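Kinano Kitchen Handling Project
Progress report, second period
Prepared by Adel Saber for the Stosham Fund
Jun 14, 2018

Summary

The last report promised you a pair of arms that could set out a simple meal without supervision. We have the arms, and we have the meal. The supervision is still very much with us, for reasons that take up most of what follows.

What went wrong

In May we moved the right hand to the new grip controller from Vokum, which sets finger force from the motor current and needs no sensor in the fingertips. It passed its bench tests. During the overnight simulation run it completed 3274 pick-and-place attempts, and in 326 of them the hand arrived over its target, reported a successful release, and did not let go.

The arm then did what it had been told to do next, which was go home. It went home carrying the food. On the following attempt it came back, still carrying the food, and tried to pick up more. The log for that night reads like the diary of somebody who has lost his glasses and is wearing them.

Had this stayed in simulation I could have kept it to a paragraph. Unfortunately the same build was loaded on the physical rig the next morning, before anyone had read the log. The right hand kept hold of a serving spoon, swung back at full travel speed, and struck the guard panel. The panel cracked. No one was inside the guard and no one was hurt. The spoon has been retired.

Cause

The release check compared the motor current with a fixed threshold. Long, soft items pressed into the palm let the current drop below that threshold while the fingers were still closed. The controller saw a low number and declared victory. Iglesias, who reviewed the code for us, found the line in under an hour and has been very decent about it.

What we have changed

Release is now confirmed by finger position as well as current. If the two disagree, the arm stops where it is and waits for a person. Travel speed after any release is held to 20 percent until the check has cleared. No build goes to the rig until someone has signed the overnight log, and signing means reading.

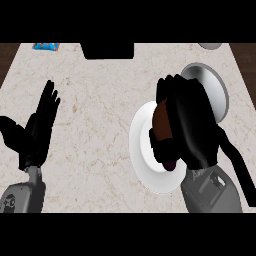
We then reran the cases that had failed, starting with 100 of the worst. The new check caught every false release. It also stopped the arm in a number of cases where nothing was wrong, so the system is now safe and rather slow, and meals are served at the pace of a county office. I would like to fix the second part without undoing the first.

The left hand was never moved to the new controller and has behaved well throughout. I mention it in fairness.

Budget and schedule

The replacement guard panel comes out of contingency. The unattended trial moves back by one month. I am not asking for more money in this period, though I am asking you to approve the new date, and a short visit from your safety reviewer before we run the rig at full speed again.

Next period

Tune the position check so it stops less often. Repeat the full overnight run with both hands on the same controller. Buy a spoon.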